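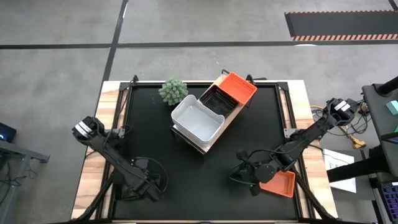
Tray layout, right gripper over the small orange basket.

Container sorting by teleoperation, Predar pair, Thursday
Operators: K. Kudo (leader arms), A. Murakami (recorder, resets)

Task as given to the operator: take the loose containers one at a time and put them on the stack or the tray, whichever the layout sheet calls for. Either arm may be used. Both grippers on one container only when the sheet says so. An episode ends when both arms are back at their rest pose and the operator presses the left pedal.

Started at the gain settings from May. The right leader felt heavy at the elbow, so Kazuhiro dropped the gravity term for joint three by 8 per cent and carried on. The left was left alone. After the change the right arm no longer sagged when he took his hand off, but it drifts outwards very slowly if left for a minute. Acceptable for this task, where no pause is longer than a few seconds. Would not be acceptable for insertion work.

Delay from leader to follower measured at 120 ms on the first try, far too long. The Dulteo recorder was writing previews to the network drive. Previews off, delay back to the usual value. I have changed the default in the start script so that previews have to be asked for by name. If you want them for a demo, use the flag and do not record at the same time.

Notes on grasping:

Slotted baskets. Kazuhiro goes for the rim, one finger inside and one outside. Fingers through the slots also works, but release is bad: the tip catches on the way out and drags the basket. Of the episodes I threw away before lunch, most were this. Agreed rule from now on is rim only. Episodes with a slot grasp that came free without dragging are kept and tagged "slot".

White bin. The rim is easy to hold but the bin swings if it is lifted from one side. Lift low, move slowly, set the far edge down first. Kazuhiro's lowering speed varies a lot between episodes and I have asked him to keep it more even. The policy from the last set learned to hover over the target for a long time, and I suspect we taught it that by hesitating.

Black tray. Poor contrast against the dark mat. The operator has line of sight and does not care, but the overhead view will. Lamp angle to be tried before the next set.
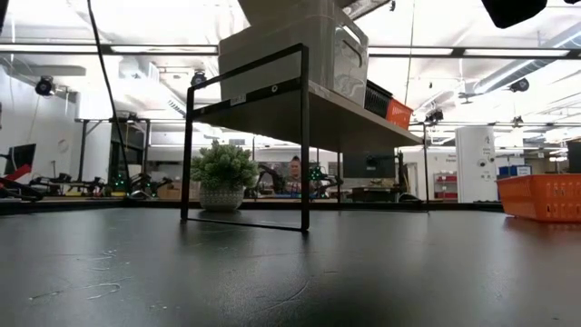
Last changed: 23/07/2020, A. Murakami

Riser layout. Containers go on the wooden shelf board, and the plant may stand underneath. This one is slower to show by hand. The bin has to be brought over the shelf from above, and the operator loses sight of the fingertips behind it. Two ways tried:

a) Operator stands to one side and leans to see past the bin. Works, but the body movement gets into the leader arms and the recorded path has a visible wobble at the wrist.

b) Operator stays put and Murakami calls the gap. Smoother paths, longer episodes.

Going with b) for now. The calls are not recorded, so they make no difference to the data apart from the timing.

The shelf height in the layout sheet was wrong. It had the figure for the old Tanabe stand. Corrected in the sheet, and the soft limit for downward travel over the shelf was raised to match. Before this was done the left gripper touched the board once at low speed. Finger alignment checked afterwards with the gauge, no change.

Stack layout. A cardboard box as the base, baskets and bin on or against it. The box gives when pressed, and there is no force feedback on the leaders, so the operator has no way to feel it. Kazuhiro watches the box edge and stops on the first sign of bending. Where he was late the whole stack moved, and those episodes are tagged "shift".
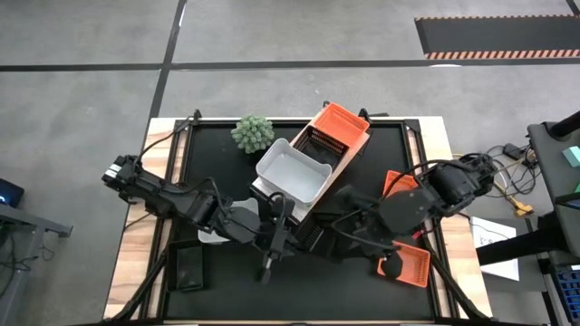

Both arms are needed closer together in this layout than in the other two, and the self-collision guard tripped often with the wrists near the middle. The margin was set for the older, wider Meltitz gripper housing. I took it down in two steps and checked each with the arms driven by hand at low speed. No trips after the second step. The new margin is in the config under "stack" only, so the tray and riser layouts still use the old one.

Count at the end of the day: 138 episodes kept across the three layouts. Running total for the task is 835. The stack layout is well behind the others and should come first next time.

Storage: the recorder disk is nearly full. Raw video from May can go once Kazuhiro has confirmed the copy.

To do
Lamp angle for the black tray (AM)
Joint three drift on the right leader, log it overnight with the arm parked (KK)
Add "slot" and "shift" to the tag list in Dulteo, they are typed by hand at present and I have already found "shfit" (AM)
New cardboard box, same size, the corner of this one is getting soft
Ask Predar whether the left pedal can be set to ignore double presses. Two episodes were closed and reopened as empty files, both deleted.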